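Nalham Shared Automation Workroom
Bench Arm Workstation Inspection Checklist, with Inspector's Comments
Form 106, August round
Inspected against: Nalham Bench Arm Rules, third issue

Scope

This checklist applies to every workstation in the workroom where one or two arms are mounted over a tabletop and operated with people in the same room. It does not apply to the enclosed cell in the Bustton annex, which has its own form. Ratings are C (complies), M (minor item, correct before the next round) and A (action required before further use). A copy is kept in the station folder and a second copy goes to the workroom office.

Stations were inspected on Saturday between 8:30 a.m. and noon. Stop tests and measurements were completed before the regular morning sessions began.

Part 1. Before power is applied

1.1 Arm bases secured, no movement when pushed by hand. C
Comment: Fasteners on both bases were checked with the torque wrench and the paint marks renewed. The old marks on the left base had worn off and could no longer be relied upon.

1.2 Cables free of cuts, kinks and pinch points through the full range of travel. M
Comment: One cable loop on the left arm has more slack than the rules permit. It does not catch at present, but it could reach the wrist joint if the arm is folded fully back. Shorten the loop and fit a second clip.

1.3 Gripper fingers tight, no cracks or sharp edges. C

1.4 Station number and operator's rules posted within sight of the operator's chair. M
Comment: The posted sheet is the second issue. Replace it with the third issue, in which the rule on handing objects to a moving arm has been rewritten. The earlier wording allowed a handover at reduced speed. It is no longer allowed at any speed.

Part 2. Stop functions

2.1 Emergency stop reachable from the operator's chair without standing. C

2.2 Second emergency stop reachable from the walkway side. A
Comment: The walkway stop works, but a storage cart had been parked in front of it. The cart was moved during the inspection. The floor in front of the stop is to be marked with yellow tape and kept clear at all times. This item stays open until the tape is down.

2.3 Both arms stop when either button is pressed. C
Comment: Tested five times from each button, with both arms in motion. The longest stopping time recorded was 199 milliseconds against a limit of 250.

2.4 Arms do not restart when the button is released. C

2.5 Stop test entered in the station log each working day. M
Comment: Two entries are missing. A blank line in the log is treated as a test that was not done. Operators who did the test and forgot to sign are asked not to fill in the line afterward.

Part 3. Tabletop and working area

3.1 Only objects needed for the current task are within reach of the arms. C
Comment: The station was set up for bowl handling. Light plastic bowls remain the preferred practice objects for new operators. Glass and ceramic are not permitted at this station under Rule 7, including for short demonstrations.

3.2 Raised stands and shelves stable and placed so that the arms can clear them. M
Comment: Clearance over a stand must be checked with the bowls on it. A path that clears the bare top by a comfortable margin may not clear a stack of bowls, and operators have been setting the height limit from the stand alone. Set the limit from the highest rim and add 123 millimetres.

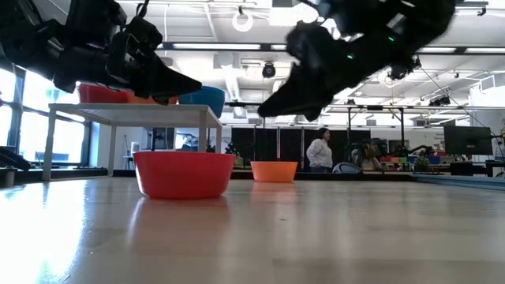
The same margin applies when the arm passes over the stand without picking anything up. If bowls are added to a stack during a session, the height limit is to be set again before the arms move.

3.3 Work surface clean and dry. C
Comment: Wipe down at the end of each session. Do not use polish. Glossy tabletops already give strong reflections of coloured objects, and these can mislead both the operator and any vision software in use.

3.4 Lighting suitable for the task. M
Comment: Window glare is the most common complaint on the comment cards from this side of the room. The rules call for at least 500 lux at the tabletop and no direct glare in the operator's line of sight. The meter read 2,000 lux on the window side at mid-morning, well over the minimum and uncomfortable to work in. Blinds have been quoted by Yen and the order is with the office. Until they are fitted, operators may move a session to the afternoon or ask for another station.

Part 4. People in the room

4.1 Walkway kept outside the reach of the arms. C
Comment: Reach was measured with the arms fully extended and the grippers open. Several stations were previously measured with grippers closed, and their records should be corrected.

4.2 Operator has a clear view of anyone approaching. C
Comment: Partition panels may be moved only with the agreement of the office, as they affect sightlines from more than one station.

4.3 Long hair tied back and loose sleeves secured before entering the reach of an arm. C
Comment: Required for any person who reaches over the tabletop, including visitors and cleaning staff. Not required in the walkway.

4.4 Arms parked and stopped before objects are reset by hand. A
Comment: The log records a reset made with the arms paused in software. A software pause is not a stop. Press the button, wait for the arms to settle, reset the objects, step back, then release. The operator concerned is to repeat the Pukimov induction module before the next booking.

Part 5. Close of session

5.1 Arms returned to the parked position and powered down. C

5.2 Objects returned to storage and stand cleared. C

5.3 Faults entered in the log, including those corrected on the spot. M
Comment: Minor faults are still being passed on by word of mouth. Please write them down.

Result

Station may remain in use once items 2.2 and 4.4 are closed and initialled by the office. Minor items carry forward to the next round. Any minor item found open twice in a row will be rated A.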